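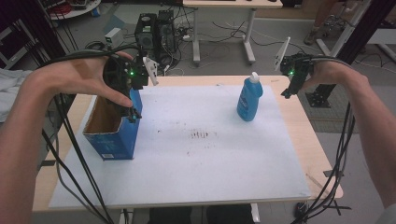
1/ Hand-held grippers, the long version

Hello again from the shared workshop! A bunch of you asked what I've been up to since the Povden arm got its new shoulder, and the answer is these two black hand-held grippers, one per hand, which I have been lugging around like a very slow lobster. Settle in, this one runs on a bit.

2/ The idea is simple enough. I want the arm to learn to put a bottle in a box, and I am hopeless at writing out motions by hand (I tried all last fall and ended up with a folder full of numbers and a sore neck). So I do the job myself with the grippers, the computer records how they move, and later the arm gets to study my homework.

3/ Yae Furukawa lent me the drawings for the grip and I changed the trigger, since my fingers are short and I kept losing my hold on it. If you're building a pair, print the handle first and carry it around the house for an evening before you commit to the rest. I opened so many cupboards with mine.

4/ Each gripper has a little green light on the body. I love those lights more than I should. On my first pair you had to look over at the monitor to see if anything was alive, and by the time you'd looked back you'd knocked something over.

5/ Props so far: a blue cardboard box, open at the top, and a blue plastic bottle with a white cap. Sharada Acharya asked why I'd pick two blue things, and I didn't have a good reason, they were what I had at home! I do want to try a different bottle soon, a taller one with a narrower neck, and see how badly it goes.

6/ The big sheet of white paper over the table was Georges Zein's suggestion and it's a good one, though as you can see mine has smudges right in the middle of it. I keep meaning to put down a fresh piece. Then I think, well, one more round on this one, and there I am at dinner time.

7/ Now, cables. Oh, the cables. Each gripper trails its own bundle of black ones, and they have weight, more than you'd guess, so after a while your wrist starts correcting for the pull without telling you. I moved the left bundle three times before I stopped feeling it. If anyone has a nice soft cable they swear by, please send me the name of it.

8/ And yes, Yolanda, I know about the floor behind the table - the computers, the cords, all of it. It's on my list. It has been on my list since before the grippers had jaws.

9/ Some numbers for the folks who like them. I have 115 recordings saved under the name Jostulum (don't ask, it was late), and 18 of those I've marked as bad. Mostly I was rushing, or I bumped the box and carried on as though I hadn't. I'm keeping the bad ones in their own folder for now. Ataahua Bolger thinks a few of them could still be useful with the ends trimmed off and she may well be right, so I'll sit down with her and go through them.

10/ What I've learned about my own hands: I am much quicker with the right, I drift to the left when I'm tired, and I hold my breath when the jaws go down into the box. Eleven goes in a row is my limit before I need tea. I tried to push past it once and spent the next morning deleting things.

11/ Next job is a softer lining for the jaws. I've got some thin rubber sheet and some foam tape and I'll try the rubber first, with the corners rounded so they don't catch on the cardboard. After that I'd like the arm to have its first real attempt in March, if the shoulder behaves.

12/ Happy to share the trigger file with anybody who wants it, just reply and tell me whether your hands are big or small and I'll send the version that fits. And if you've built a pair like this yourself, tell me what you did about the cables!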